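Paying Off the Shop: How One Repair Business Owner Got Her Books Straight
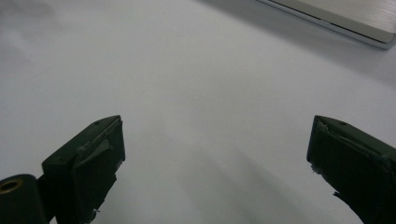 A white tabletop.

The owner of Forken, a two-room appliance repair shop, did not look at her business bank balance for most of her second year. She knew it was low. She paid whatever bill had come most recently and hoped the rest would wait.

"I was good at fixing dryers," she said. "I thought the money side would follow from that, and it didn't."

She opened the shop with savings from her old job at Bestska, a parts distributor, and a small loan from a relative. She asked that her name not be used, mostly because the relative still comes to dinner. By the end of the second year she had fallen behind with two suppliers, had a balance on a credit card and owed sales tax. The card alone stood at $3,591.

"It doesn't sound like a huge number to some people," she said. "But I was clearing very little, and every month I used the card again. I bought groceries on it. I bought a compressor on it. I couldn't have told you which part was the shop and which part was me."

That mix of personal and business spending was the first thing she changed. She opened a separate checking account for the shop and gave herself a fixed transfer on the first of the month. If the transfer ran out, she did not take another one. She said the first two months were unpleasant. She canceled a gym membership and a storage unit, and she sold a second vehicle she had been keeping for deliveries.

Next came the suppliers. She called Nazarenko, the larger of the two, and asked for a payment schedule. She had put off the call since spring because she expected to lose the account.

"The woman on the phone had a form for it," she said. "She asked what I could pay and when. The whole call was maybe the length of a coffee break."

The card took longer. She settled on a payment of $432 a month and set it to go out automatically on the 15th, after most of her customers' invoices had cleared. When a month went well she left the extra in the shop account as a cushion. She knows some advisers would have told her to put it all toward the card.

"I'd have paid less interest that way," she said. "But every time I had no cushion, something broke and I was back on the card. I needed to stop that part first."

The last payment went through in July. She had already caught up on the sales tax by then, on a separate plan with the state, and had moved to filing it monthly so that it never builds up.

She also raised her prices, something she had avoided since opening. The diagnostic fee went up and is no longer waived for repeat customers. A property manager at the Brolletti apartments complained and then kept sending work.

Her routine now takes one morning a week. She goes through unpaid invoices first, then bills due, then the tax account. She does it at 7 a.m., before the phones start. There are 4 categories in her spreadsheet: parts, rent and utilities, vehicle, and everything else.

"I had 15 when I started," she said. "I spent more time deciding where a box of screws went than I did looking at the total."

She still does not have a retirement account, and she brought that up without being asked. She plans to open one this winter, once the van insurance is paid for the year. The relative's loan is still being repaid in small amounts, with both of them keeping a copy of the schedule.

Asked what she would tell someone opening a shop now, she said to get the second bank account before buying any tools. "And call the supplier in the first month you're short," she said. "I waited much too long on that one."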